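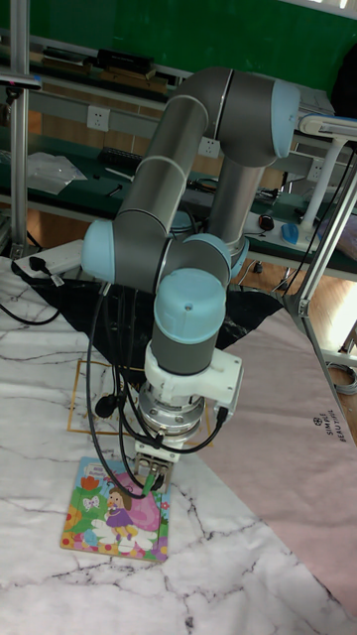
La fille en robe violette et la nappe qui parle anglais

Depuis le mois de mars j'essaie d'écrire ici une fois par mois en français, pour ne pas perdre cette langue que j'ai apprise assez tard. Je choisis des sujets petits, parce que les grands sujets demandent le subjonctif. Aujourd'hui ce sont un puzzle d'enfant et une nappe.

Le puzzle vient du marché couvert de Herkow. Il était dans une caisse avec des livres cartonnés et des jeux sans boîte, et je l'ai pris pour le dessin : une fille aux cheveux bruns, une robe violette, une forme rose derrière elle. Je ne sais pas si c'est une aile de papillon ou un ballon. J'ai demandé l'avis de ma sœur au téléphone, elle a répondu « une aile, évidemment », mais elle n'a vu que la photo. Moi je penche encore pour le ballon, un jour sur deux.

J'aime beaucoup les puzzles pour les petits. Un puzzle de paysage pour adultes me fatigue, avec tout ce ciel de la même couleur, et je le laisse sur la table jusqu'à ce qu'on ait besoin de la table pour manger. Avec une planche comme celle-ci, on a un bord, on pose les pièces dans leur cadre, et quand on se trompe on le voit tout de suite. Chez nous, quand j'étais petite, on avait le droit d'en faire un avant le repas et il fallait le finir avant la soupe.

Ce que je fais en premier avec un puzzle d'occasion, c'est le nettoyage. Un chiffon à peine humide, jamais mouillé, car le carton gonfle et ensuite la pièce ne rentre plus. Je passe le chiffon sur l'image, puis sur le dos, et je laisse les pièces à plat sur un torchon pendant la soirée. Pour les traces de crayon, une gomme blanche suffit presque toujours. Si un coin se dédouble, je mets un peu de colle avec un cure-dent et je le serre sous un dictionnaire (le mien est très lourd, il sert enfin à quelque chose).

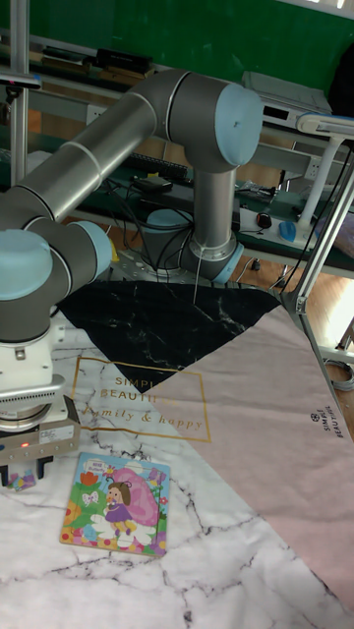 La nappe

Il faut que je parle de la nappe, car tout le monde me pose la question. Je l'ai achetée chez Prirkus, au fond du magasin, là où on vend au mètre et où il faut attendre qu'une personne vienne avec les ciseaux. J'étais entrée pour des crochets de rideau. Je suis sortie sans crochets.

Elle a du faux marbre blanc, du faux marbre noir en triangle, et du rose pâle. Au milieu du blanc il y a un cadre doré très fin avec les mots « SIMPLE BEAUTIFUL », et dessous « family & happy ». Grammaticalement je ne comprends pas cette phrase. Famille et heureux ? Simple beau ? Comme je fais moi-même beaucoup de fautes dans des langues étrangères, j'ai de la tendresse pour cette nappe. Les mots sont encore une fois sur le rose, tout petits et tournés sur le côté, pour la personne qui est assise à cette place et qui penche la tête.

Le morceau faisait 260 centimètres de long et 126 de large. Ma table fait 83 centimètres de large, alors j'ai un peu calculé pour savoir combien pouvait tomber de chaque côté, et j'ai coupé le reste avec prudence. Du reste j'ai doublé deux tiroirs de la cuisine. Un conseil si vous coupez ce genre de chose : tracez votre ligne sur l'envers et avancez avec les ciseaux ouverts, sans les refermer jusqu'au bout. Sinon cela fait des petites dents.

Pour le puzzle, cette nappe a un avantage auquel je n'avais pas pensé. Une pièce violette se remarque très bien sur le blanc veiné de gris. Sur mon ancienne nappe à fleurs, il fallait chercher avec les doigts, comme on cherche ses lunettes. Sur le rose je fais plus attention, à cause des pièces roses justement. J'ai donc pris l'habitude de poser la planche du côté blanc. 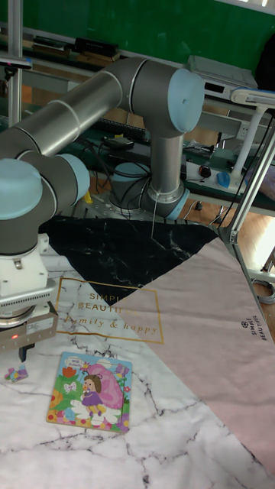
Dans quel ordre je pose les pièces

On m'a appris à commencer par les coins. Avec cette planche je commence plutôt par la fille, et d'abord par la robe, parce que le violet est la couleur qui me donne le moins de doutes. Ensuite les cheveux. Le fond bleu clair vient à la fin, c'est la partie ennuyeuse, mais à ce moment il ne reste plus beaucoup de choix.

Je laisse la planche un peu de travers si elle est de travers. Avant je la remettais droite tout le temps et je faisais glisser ce que j'avais déjà posé.

Pour le rangement, je garde la planche à plat, avec une feuille de papier dessus et un élastique large, pas trop serré. L'élastique fin marque le carton. Les puzzles qui n'ont pas de planche vont dans des pochettes à fermeture que je commande chez Hadura, et j'écris le nom au crayon sur une étiquette : « fille violette », « ferme », « bateau sans voile ». Le tout est dans un casier Akbari, debout comme des disques, sauf la fille violette qui est trop jolie et qui reste souvent dehors.

Le mois prochain je voudrais écrire sur les crochets de rideau, si je réussis à les acheter. Et si vous avez un avis sur la forme rose, les commentaires sont ouverts. Vous pouvez aussi corriger mes fautes, je préfère que vous le fassiez (voilà, un subjonctif).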